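Soft Targets

Foam is a hard case for a grasp planner. It gives under the fingers, so the contact points computed before closing are wrong by the time the gripper has closed. The Fustik group took the problem on with a method called Fernus, which drops the rigid-body assumption and predicts a range of contact widths for each object.

Training used 767 grasps recorded on a mixed tabletop set: foam dice in two sizes, plastic toy bricks, and a clear bin as the drop-off. A two-finger gripper did all the picking. The group then ran 114 test trials with the objects placed close together, and compared Fernus with Caron, an older planner that treats every surface as stiff.

Most of the gain came on the dice. Caron tended to close too early on foam and lose its hold during the lift. On bricks the two planners were nearly even, and Caron was faster to compute.

Crowding remains the weak point. When a brick rests against a die, Fernus often reads the pair as one soft body and picks a width that suits neither. A fix borrowed from the Sugawara segmentation code is due for testing in October.

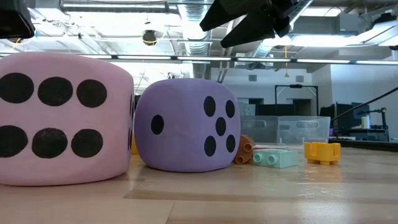
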